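The Last Garment in the Pile: Why Household Robots Need Better Planning Software

Features / Automation

Folding and sorting laundry has served for years as a standard test of robotic manipulation. The task is familiar to everyone, it requires no special equipment, and it exposes weaknesses in software that industrial work tends to conceal. A machined part keeps its shape when it is lifted. A shirt does not, and a control program that has been written with the former in mind will generally fail at the latter.

The software group at Stellby has spent much of the past year on this difficulty. Its planning system, known as Wirnis, is intended for two-armed robots working in ordinary rooms at floor and sofa height. The group has set itself a modest objective, namely to move mixed clothing from a seat into a basket, one item at a time, without a person stepping in.

Ilango Namboodiri, who leads the work, describes the central problem as one of incomplete knowledge. A camera shows the upper surface of a garment and little else. The program must decide where to take hold before it can tell whether the cloth in view is a sleeve, a hem or a lining turned outwards. Earlier versions of Wirnis attempted to build a full model of each item before any movement was made. The calculation was slow, and the model was out of date as soon as the fingers closed.

The present version takes a different course. It proposes a number of possible grasp points, ranks them, and commits to one. Once the item has been raised, the perception module examines it again and the plan is revised. Mr Namboodiri regards this second look as the most important step in the sequence, as a hanging garment reveals a good deal that a crumpled one conceals.

The choice of arm is made in the same manner. Wirnis assigns each item to whichever gripper can reach it with the least movement, and holds the other clear. The second arm is called upon only when the first grasp is judged to be poor, or when the cloth has spread too widely to pass over the side of the container. In a series of 165 trials conducted at the Stellby premises, the second arm was requested in 46.
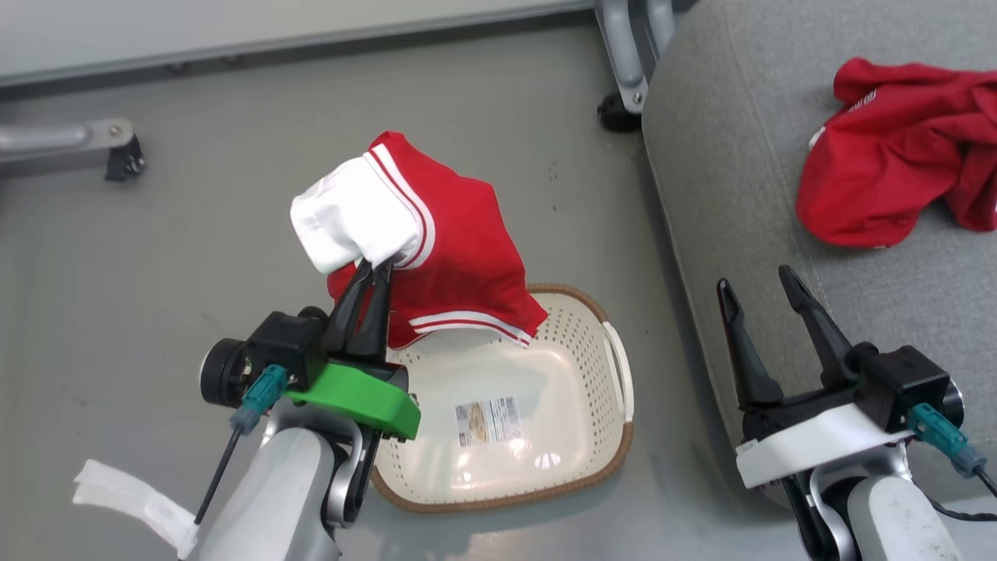

Subbarao Achari takes a more cautious view of such results. A planner that looks twice, he argues, has simply moved the difficulty to the moment of release, and it is there that most systems of this kind are still weakest. He would prefer to see developers publish their placing errors separately from their grasping errors, so that the two may be compared from one project to the next. At present, he observes, a garment left half over the side of a container may be recorded as a success by one laboratory and as a failure by another.

The Stellby group accepts the point in part. Its own records originally used a single mark for each attempt. They now distinguish between four stages: selection, lifting, carrying and release. The change required the logging tools to be rewritten, and older trials could not be converted to the new form. Mr Namboodiri considers the loss acceptable.

Of the four stages, release has proved the hardest to define. The position of the fingers is known with some precision, but the position of the lowest part of the cloth is not. Wirnis estimates it from the outline of the hanging item and adds a margin before lowering begins. If the margin is too small, fabric catches on the rim. If it is too large, the arm rises higher than necessary and the cloth begins to swing, which in turn disturbs the estimate.

Colour presents a further complication. Where a garment carries panels or trim in a contrasting shade, the perception module has at times reported two items in place of one. Conversely, two garments of the same colour lying together may be taken for a single large one. The group has added a check in which the item is raised slightly and the program observes which regions move together. The check lengthens each cycle by nearly 11 seconds, and work continues on shortening it.

There is also the matter of tooling. Skotska, a smaller firm which supplies the replay software used in the project, has provided a means of running a recorded attempt against a new version of the planner. An engineer may thus see what the revised program would have chosen at each decision, although the behaviour of the cloth after a different choice can only be estimated. The replay set currently holds 90 attempts and is reviewed every Monday.

The next stage of the work concerns baskets which are already partly filled. The level of the contents must then be measured afresh after each item, and the safe height for release altered accordingly. Trials are expected to begin in January, using the existing arms and a revised perception module.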